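Feltville: planning notes and data card

Last updated 5 Jul 2020

I put this set together because I had to write a budget for a kitchen robot and had nothing decent to base it on. It's 386 simulated runs, all in the one tiled kitchen, and it costs a lot less than buying the wrong arm (ask me how I know!). 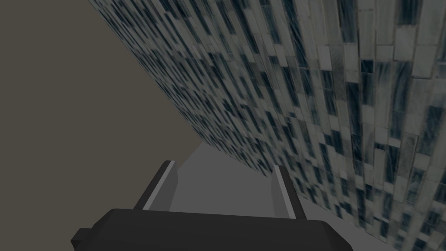
The spreadsheet came first, back in May. I'd pencilled in a single arm from Ulcombe and a spare set of fingers, and then spent ages arguing with myself over whether we needed two arms at all.

What's in the folder
- runs: one file per run, with the joint readings and the views from the wrists and body
- costs: my price sheet, with the Mimico and Ulcombe quotes side by side
- grips: short clips of things being held, handy for deciding which fingers to order 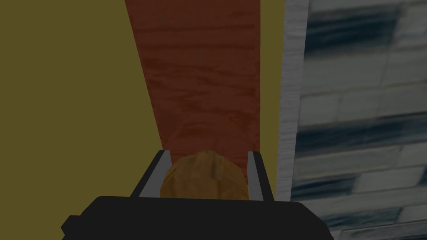
Budget lines I nearly forgot

Spare finger pads, a second power supply, delivery, and the training day. I've set aside 13 per cent for bits like these, and I'd go higher if your floor needs work.
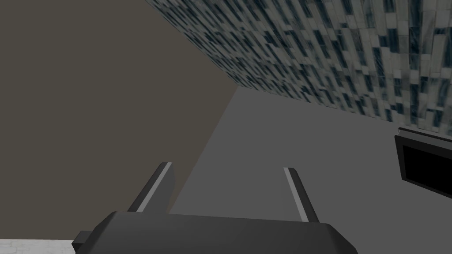 Can I use this to pick a supplier?
Use it to draw up a shortlist, then ask for a trial. Fahy lent us a unit for 30 days and that told me loads about noise and cable runs, none of which is in the files.

Known gaps

No wear and no breakages, so please don't work out servicing costs from it.
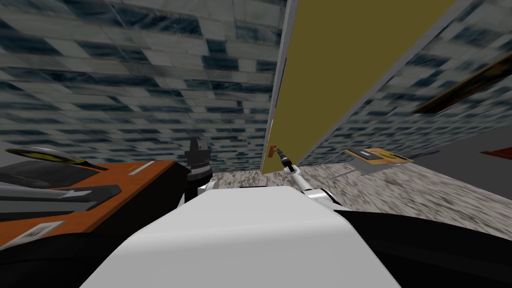 I've allowed 5 years before replacement, which is a guess on my part. If you've got better numbers, send them over and I'll update the sheet.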